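Small kitting shop, two-armed robot on trial: what happens to the people who pack?
Posted in Work and Workplace - Collville community help

Marin Dumitrescu
I work at Prilwood, which packs stationery sets for schools and conference bags for people who will lose them in the taxi. There are 15 of us on the packing side. Since February we have had a two-armed robot learning to fill pen cases at a table by the wall. It is a humanoid sort of thing, and it has been given the job I have held for six years, which is putting markers and highlighters into plastic cases.

Management says nobody is being let go. They also said that about the canteen. My own hours haven't changed, but my title has: I am now a "cell attendant," and I reset the case after each try, write down how it went, and start it again. Last month I packed 1,139 cases by hand and felt I had done something. Now I go home having watched one marker be picked up for most of an afternoon.

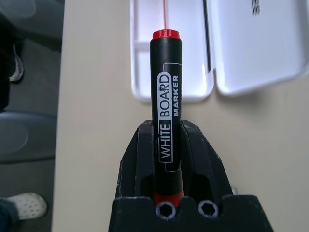 What I'd like to hear from people who have been through this: does the attendant job last, or is it a polite waiting room? Should I ask for the new title in writing, with a pay grade on it? And is it normal to feel competitive toward a pair of arms? I have started packing faster when they are running. My supervisor thinks it's enthusiasm.

Jae-hoon Yeo
It will be fine, we got one at our place and it mostly just stands there. Ask for a stool.

Marisol Aguirre
I did inspection and then cell work at Gumach for nine years, so take this as one person's experience from a different floor with worse coffee.

Yes, get it in writing. A title without a grade is a sticker. When our first cell came in we had four "operators" on three different rates, and sorting it out took longer than commissioning the machine. Ask for the job description, the grade, who signs off your training, and what you go back to if the trial stops. That last one is the one they won't have thought about. Our trial did stop, for a whole summer, and two people came back to find their old bench had become a place to keep boxes.

As for whether it lasts: ours did, but it turned into something else. For the first months you reset and write things down. After that somebody has to decide what counts as a good pack, and the engineers will happily decide it for you if you let them. They will accept a highlighter lying crooked because the lid still shuts. You know what the customer sends back and they don't. Put it in the log every time, in plain words, even if the log only has a box for yes or no.

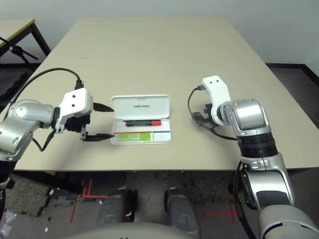
Also look at how the pace is being measured. We were told to expect 525 units a shift from the cell, and the figure had left out every minute a person spent laying out parts for it. Once those minutes went in, the case for keeping people looked a good deal better. Write your reset times down from the start, on paper if you have to. I kept mine on the back of old pick lists, and my manager called it "the archive" until the day he needed it.

One warning. The job gets strangely lonely. On a packing line you talk, because your hands know what they're doing and your mouth is free. At a cell you watch, and watching uses up the talking part. We ended up rotating every two hours, which the schedule people hated and everyone else wanted. Small odd jobs also drift toward whoever stands at the cell. Mine became the official home of lost items, spare leads and questions about the printer.
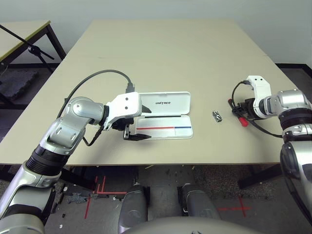
And yes, feeling competitive is normal. I raced ours for a month. I won, and what I got for it was a sore wrist and a higher target. Pack at your own speed - the arms don't know you're there, but the person with the spreadsheet does.

Leopold Rüegg
Marisol has covered most of it. I'm a shift lead and I'd add the dull part, the questions I wish my people had asked me before we started:

Who is allowed to stop the cell, and does stopping it count against anyone? If the answer to the second half is a long one, keep asking.

Does the attendant get trained on changing the setup, or only on resetting it? The first is a trade. The second is what you're describing.

What happens to the sets with awkward contents? In our shop the simple sets went to the cell and the hand packers were left with every fiddly order, at the old hourly target.

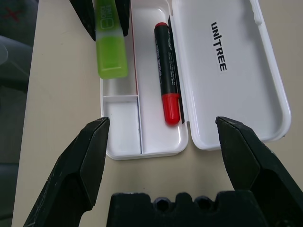
Will the trial results be shown to the packers? We put ours up by the time clock at 100 percent zoom, unreadable from two steps away, and I still hear about it.

Marin Dumitrescu
Thank you, both of you, and Jae-hoon, I did ask for a stool. It's on order. I've requested the grade in writing and started an archive. The rotation idea went to my supervisor this morning, and he said he would take it upstairs, where the good chairs are.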